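April 12, 2025

Second Saturday on the yellow shelving. Top surface first, lower tier after lunch.

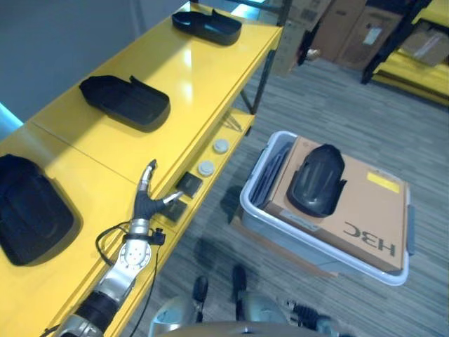 Shoe trays on the top shelf, white discs and black pads on the tier below.

Notes while they are fresh. The unit is staying where it is, along the line of the old bench, and I have stopped trying to find a better spot for it. I tried it on paper in two other positions. Against the back wall it blocks the breaker panel. Turned ninety degrees it takes the width I need to get the hand truck past. So it stays.

Length of the unit, measured along the front edge with the steel tape: 2286 mm. Clear length between the end posts on the lower tier: 2248 mm. I had written the first figure down for both tiers back in August and then cut the liner to it, which explains the liner that never fitted. The offcut is in the scrap bin. New liner to be cut to the second figure less a couple of millimeters for the ends, and this time I will measure at both the front and the back before cutting.

The yellow top is glossy enough that the overhead lights come back off it in long streaks. This makes small dark parts easy to find and small pale ones hard. The white discs went to the lower tier partly on that account. I wiped the top with a damp microfiber cloth, then a dry one. No solvent. Stirness sells a cleaner for coated surfaces and I have a bottle of it, but the label says to test it on a hidden area and I have not done that yet.

Shoe trays. They are black molded things, shaped like an insole with the edges raised. I am keeping them on top, spaced apart. Nested, they save a lot of room, but they grip each other and I end up pulling two when I want one. The raised edge is a poor handle. The tab at the heel end is a better one, and I have started picking them up by that. Chaltu Wubshet asked why they were not in the closet with the shoes. Because the closet floor is not level and the trays are there to hold small parts at the moment, with the footwear managing on a mat. She accepted the first half of that.

Inventory of the trays, for the notebook: the Medus ones came in a carton of 16 and I have put out only what I use. The rest are in the carton under the stairs. They are light, so the carton can go on something high when the stairs need clearing.

Lower tier. Discs and square pads are along the front edge. I tried the pads at the back first, on the theory that the front should be kept for things in daily use. In practice the upper shelf puts the back of the lower tier in shadow, and a black pad in shadow takes longer to find than it takes to use. Front edge it is. The discs sit next to the pads so that I can take one of each without moving my feet.

The small wire bracket farther along, near the black leg, does not belong to anything I can identify. It is metal and it looks like a retaining clip of some sort. I checked the Mishra parts sheet, which lists two brackets, neither of them bent that way. It may have come with the previous set of shelves. I am leaving it on the tier until the next clear-out. If I have not needed it by then, it goes in the mixed hardware jar.

Legs. The black metal legs are thin for the length of the unit, and I checked each for movement by pushing at the top corner. One moved a little. The foot was not fully threaded in. Nine turns by hand brought it down to the floor, then a quarter turn with the wrench. Spirit level on the top shelf afterwards: bubble inside the lines lengthwise, touching one line across. I shimmed nothing. Across the depth it does not matter, as nothing on the shelf is round enough to roll that way, apart from the pens.

Still open:

- Cut and fit the new lower liner.
- Test the Stirness cleaner on the underside.
- Label the front edge of the lower tier. The Brultum label tape is too shiny against the yellow and peels at the corners. Try matte.
- Decide on the bracket.

Stopped for lunch later than planned. Chaltu had made lentils and we ate them standing up – the chairs were still in the hall from this morning. She thinks the yellow is too loud for the room. I said that it came in yellow or gray and the gray had a longer delivery time. She said she would have waited. Possibly I would have too, if I had seen it under these lights first, but I have become used to it and it is easy to see the edge when carrying something.

Afternoon: recut the list of what lives where, taped it inside the cabinet door, swept under the unit. The broom head just fits between the lower tier and the floor if it is held flat. Tape measure back on its hook. Chairs back in the kitchen at six.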